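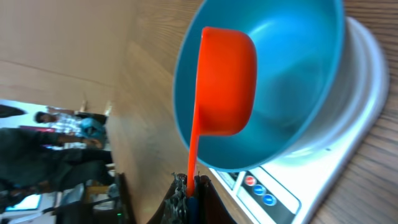 2021-04-16

Cosia board, memory clock again. Picking up from the bench notes, rev 2 of the board, same bootloader.

Problem as before: set the memory to 166 in the config, boots fine, passes the short test, falls over in the long one. Always in the upper half of the address range. Drop it one step and it runs all day. So either the trace lengths are worse than the layout says or the controller isn't getting the divider I think I'm writing.

Checked the divider first as it's cheap. Read the register back after init – value matches what I wrote. Read it again after the OS comes up – doesn't match. Something rewrites it. Grepped the Zulolport boot code for the address, found it in the power management init, it reloads the whole clock block from a table. Table still has rev 1 values in it. Wonderful.

Patched the table, rebuilt, flashed. First flash failed verify, reseated the clip, second OK.

Now reads back the same before and after. Ran the long test. Died at pass 17, where before it never got past the first couple. Better, not fixed.

Scope on the reference clock. Ground lead too long the first time so ignore the capture named clk_a, it's all ringing. Short spring ground, much cleaner. Edges look ok. There is some wander when the CPU comes out of idle, lines up with the core rail dipping. Can't tell from this whether the PLL cares or not. Need the rail and the clock on the same capture, and to trigger off the idle exit pin, wich isn't brought out to the header on this rev. Could tack a wire on to the via by the Nowicki regulator.

Tacked the wire. Fell off. Tacked it again with tape over it. Do not pick this board up by the left side.

Capture clk_d is the good one. Rail dips, clock wanders, both recover. Errors in the log cluster after idle exits too but the log timestamps are coarse so I don't want to lean on that.

Tried with idle states turned off in the bootloader: 347 passes, no errors, stopped it by hand. Turned idle back on, same binary otherwise, failed again before I got back from lunch. So it's idle related. Pretty sure now.

Options
– more bulk cap on the core rail, near the PLL supply pin. Footprint is there, unpopulated
– slow down the idle exit ramp. There's a field for it in the Nowicki part, default is fastest
– leave idle off. No, it runs too hot in the small case

Do the ramp first, software only. Datasheet table for that field is confusing, the two columns seem to be swapped compared with the text. Try both ways and look at the scope.

Also: Kikinau script for parsing the memory test logs chokes if the run is killed part way. It drops the last block with no warning. Lost one set of results to this before I noticed. Use the raw log untill it's fixed.

Rev 3 layout isn't due till July so whatever we find has to go in the errata for the boards already out. Table fix is commited on the clock branch, not merged. Don't merge untill the ramp test is done.

Monday: ramp field, both values, long test on each. Then the cap if still failing. Need to order more clip adapters, down to the bent one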